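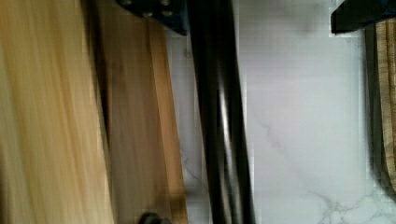
Re: [kitchen-arms] Anyone running the Fimitz breakfast kit?
Thursday, March 16, 2023

> Before I sign for one of these, has anybody on the list put real
> time into the Onu arm with the Fimitz breakfast kit? The Nakberg
> sales page says "pick, place and pour, out of the box." I have a
> small lab, a smaller budget, and a boss who has seen the video.
> Mostly I want to know about the gripper and the wrist camera, and
> whether support answers email.

We've had ours since October, so I can save you part of the phone call.

Out of the box is a fair description of where the arm was. It was in the box. Getting it out took two people and a morning, and then the mount wouldn't take our bracket, so Nakberg mailed a plate. The plate was good. It came without screws.

The arm itself I like. It's quiet, it goes back to the same spot when told, and it has yet to hit anything we cared about. The stock fingers are long and slim and get into narrow places better than the padded ones we had on the old Cesstead unit. They are also slick. Anything flat and hard wants to pivot in them. I stuck rubber tape on the inside faces in the first week, and support told me this would affect the calibration, and it did, by an amount I have decided to live with.

The wrist camera is the weak part. When the arm is parked it's fine. When the arm is moving at anything like the speed in the video, you get wood grain turned into streaks, and the pose estimate goes off to think about something else. Slowing to the second speed setting fixes most of it. The default is 5. I'd set it to 2 before you do anything else and leave it there until you trust the thing. The fixed camera is much better and I wish the kit came with a pair of them.

On the tasks. The kit ships with wooden stand-ins for food, so you don't spend your grant on bread. The toast task is the one everybody buys it for, and it's a decent test: a slice-shaped block, a narrow slot, and not much room to be wrong in. We set ours up in an ordinary kitchen with the ordinary clutter left on the counter, on the theory that a clean bench flatters everybody.
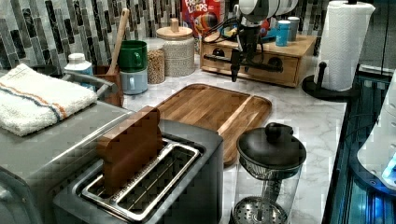

The toast task on our counter, block in the left slot.

Over 16 sessions we logged almost 300 attempts at it. I'm not going to post a success rate, partly because we changed the fingers, the speed and the lighting along the way, and partly because two of us still disagree on what counts as "in." If the block leans on the rim and looks sorry for itself, I say no. The Nakberg scoring script says yes. Read the script before you quote its numbers to your boss.

Pouring I can't speak to. It's a separate license, a fact the sales page mentions in gray type.

Support does answer email. The first reply is the manual, attached. The second reply is from a person and is usually right. I've learned to write the second email first.

Would I buy it again? The arm, yes. The kit, probably, if they'd sell it without the carrying case, which fits everything except the toast. Ask for the academic price even if you don't think you qualify. And ask about the screws.

I can send you our config files off list if you want them. The comments in there are less polite than this.

> Also, does anyone know if the older Cesstead gripper will bolt on?

It will with the plate. You lose the quick release, and the cable has to go around the outside, where it will catch on every handle in the room.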